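03/05/2026 — handheld collection, bench by the window

I got in early hoping to finish the Bremthorpe set before lunch, and of course I spent the first stretch of the morning hunting for the good charging cable (it was in Ashley's drawer, with a very nice note on it saying whose it was). Once I was up and going, things went pretty smoothly. We're at 605 accepted demos now out of the 872 we promised Karagiannis, so there's still a way to go, but I feel a good deal better about it than I did last week.

Most of today was drinks and packaging. I'm trying hard to be slower on the approach, which Ashley Fothergill has been very patient about reminding me of. My habit is to rush in and then fuss with the fingers at the end, and the policy picks up the fussing beautifully, bless it. 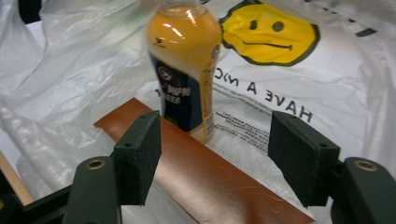
Orange-liquid bottle, copper-brown strip and smiley bag, seen between the fingers.

I do like having a crumpled bag behind things. The August set was all plain backgrounds, and the model trained on it got terribly confused by anything shiny or wrinkled, so I'd vote for keeping clutter like this in every batch from here on, even if it makes the labeling slower. The mirrored lettering on the bag may give the text filter fits — I'll ask whether Zillumier wants those clips tagged separately or just left in with the rest.

Threw out 11 takes. Most were me starting to move before the recording tone, and 2 had tracking drop out partway through, both near the end of the battery. I've moved them to the reject folder but haven't deleted anything, in case someone wants to look at the drift.

Still to do: recheck the finger width calibration, copy everything over to Brodard, and get Ashley a cable of my own to borrow back.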